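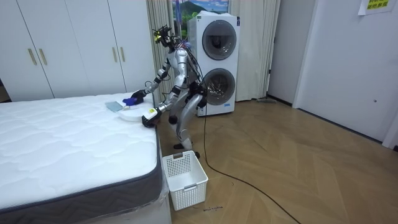

3.2. Muestreo de polvo en colchones y tratamiento de superficie

El polvo se recogió en 42 habitaciones de la residencia Clendar, todas con colchón de espuma y somier fijo. Quedaron fuera las plantas bajas – humedad demasiado alta, ya comentado en 3.1 – y las habitaciones con moqueta. Una sola campaña, en abril, antes de que se apagara la calefacción central. La repetición de otoño no se hizo por falta de filtros.

Protocolo de aspirado: dos minutos por metro cuadrado, boquilla de ranura, filtro de celulosa cambiado en cada cama. Primero la mitad de la cabecera, luego la de los pies, bolsas separadas. Las sábanas se retiraban justo antes y se metían en sacos cerrados, sin sacudir. Almohadas no incluidas. En las primeras visitas se aspiró tambien el canto del colchón; se abandonó enseguida, el ribete retiene fibra textil y atasca la boquilla, y los pesos salían inflados.

Los filtros se pesaron a las 24 h de acondicionamiento en cámara seca. Se descartó toda muestra por debajo del peso mínimo fijado en el plan de análisis. Extracción en tampón fosfato, agitación suave durante una noche a 4 °C, centrifugado, sobrenadante congelado en alícuotas. El ensayo inmunoenzimático se hizo por duplicado; cuando las dos lecturas no concordaban se repetía la placa entera, no solo el pocillo.

Para clasificar usamos los cortes de Hulleck: por debajo de 200 ng de alérgeno por gramo de polvo, exposición baja; entre 200 y 2000 ng/g, intermedia; por encima de 2000 ng/g, alta. Mishra propone partir la categoría intermedia en 1000 ng/g. No lo seguimos en el modelo principal, sí en el análisis de sensibilidad (Tabla S4). El cambio de corte mueve habitaciones dentro del grupo medio pero no altera el orden entre plantas.

El tratamiento es una solución acuosa de ácido tánico, marca Vukent, aplicada con pulverizador sobre el colchón desnudo. Lote único. Los envases utilizables son los de gatillo, de cuerpo translúcido, como el de la Figura 3; los de presión previa dan una gota demasiado fina que se queda en el aire. Distancia a la tela según la ficha del fabricante. Pasadas paralelas, de cabecera a pies, y luego una vuelta por las costuras.
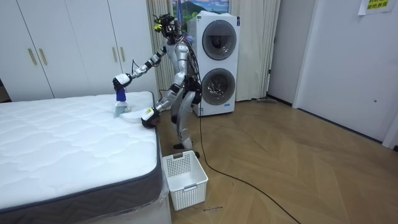 Figura 3. Colchón sin ropa de cama y pulverizador de gatillo.

Secado con ventana abierta y puerta cerrada, cuatro horas como mínimo. Sin ventiladores. Segunda toma de polvo a los siete días, mismo operador, misma boquilla, misma hora aproximada. Los residentes recibieron sábanas nuevas del mismo lote y se les pidió no usar funda protectora en ese intervalo; dos la usaron igualmente y sus datos se analizan aparte.

Temperatura y humedad relativa: un registrador por habitacion, colgado del cabecero, lectura cada diez minutos. Donde el registrador falló se imputó la mediana de la planta – solución pobre, lo sabemos. La ventilación se anotó por cuestionario, una pregunta cerrada, y seguramente se sobreestima. La edad del colchón salió del inventario de la residencia y no de la etiqueta, ilegible en bastantes casos.

Limitaciones de este apartado. Falta un brazo con agua sola, así que el efecto del aspirado repetido y el del ácido tánico no se pueden separar del todo. El aspirado por sí mismo ya retira alérgeno de superficie. Y el ensayo mide la capa exterior, nada sobre el interior de la espuma. Amândio Macedo revisó las curvas de calibración y detectó una placa con el blanco alto, que se repitió. Los pesos en bruto y las hojas de campo estan en el material suplementario, versión del 11/26/19.

Los resultados por planta se dan en 4.1; los de cabecera frente a pies, en 4.2.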